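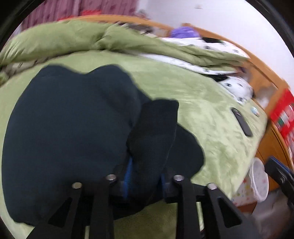
Dark garments on bed: grasp point and when to cut the demo

Forum: Teaching by demonstration > Hand-held grippers

konard_bench
Posting one from the folding set because I want opinions on the grasp before I record the rest. Navy garment on a green fleece sheet, two-finger gripper, pinch on a raised fold near the middle. The task as written is "pick up garment, lay flat, fold in half". I have 33 demos so far and the trained policy closes on nothing in a good share of the trials. It goes to the right area and stops high.

My current thinking is that the cloth is too dark for the wrist view to give any depth cue, so the policy learns the approach direction and guesses the height. Has anyone had better results with a middle pinch or an edge pinch on dark cloth?

tsalazar
Edge pinch. A middle pinch gives you a tent of cloth and the hang is different every time. With an edge you at least get a repeatable drape for the second step.

The darkness is a side matter, I think. We did black socks on a grey table at 10 frames a second and the height was fine. What fixed our high stops was slowing down over the last bit of the approach. If you move at normal human speed there are very few frames between "above the cloth" and "closed", and the policy has almost nothing to learn from there.

omado_rig
Disagree on the edge. On a crumpled garment you can't see which edge is which. The person doing the demo knows, having just put the thing down, and the camera doesn't. You end up teaching a choice that depends on information the robot will never have. A fold that stands up is visible from the wrist. I'd keep the middle pinch for the pick and do a regrasp for the edge once it's in the air.

tsalazar
Regrasp in the air needs two arms. Konard, are you one or two?

konard_bench
One at present. Hand-held for recording, then one arm for playback. Two is on the list.

omado_rig
Then put it down again and regrasp from the sheet. Pick, lift, lower, find edge. Longer demo but every step can be seen.

grestis
Two things to check before changing the task.

Gripper width. If you log width from the finger markers, plot it against time for a few demos. In our hand-held data the width signal lagged the image, and the policy learned to close late. It looks exactly like a height error from outside.

Latency at playback. Same symptom, different cause. Move the arm in a sine, compare commanded and measured position, and subtract the offset.

konard_bench
Width looked sensible when I plotted it but I didn't line it up against the video. Will do that tonight. Latency I measured in May and haven't touched since, though the arm controller has been updated, so I'll redo it.

sanchez_k
Has anyone asked about the background? There's a phone on the sheet, a pillow with what look like paw prints, a bunched-up duvet. If the other demos are on the same bed with the same things in the same places, the policy may well be finding its position from the pillow.

omado_rig
Clutter is good. Take it all away and you get a policy that works on a bare sheet.

sanchez_k
Clutter that changes is good. Clutter that stays put is a landmark. My test is cheap: run the policy with the pillow at the other end of the bed and see whether the approach shifts.

tsalazar
Agree with sanchez_k here. Also change the sheet if you have another colour.

konard_bench
Moved the pillow. The approach shifted towards it. Not by much, but every time.

So the plan is: move the objects between demos, slow down the last part of the approach, keep the middle pinch for now. I'll try omado_rig's put-down-and-regrasp as a separate task so it doesn't mix with the existing set.

grestis
And the width offset?

konard_bench
Width lags the image by 2 frames. Corrected in the log, no need to re-record. Retraining now.

tsalazar
33 demos is still thin for cloth whatever you fix. The group I was in before had some 3000 for towels and it still missed corners.

omado_rig
Towels with corners is a harder target than "pick up somewhere sensible". I wouldn't use that as the yardstick.

tsalazar
He wants to fold it in half. That needs corners, or at least hems.

konard_bench
For the fold, yes. For the pick I'd settle for contact. Results when the run finishes.

Trinidad Salazar (tsalazar)
Post the failures too please, with the wrist view. The successes don't say much about height.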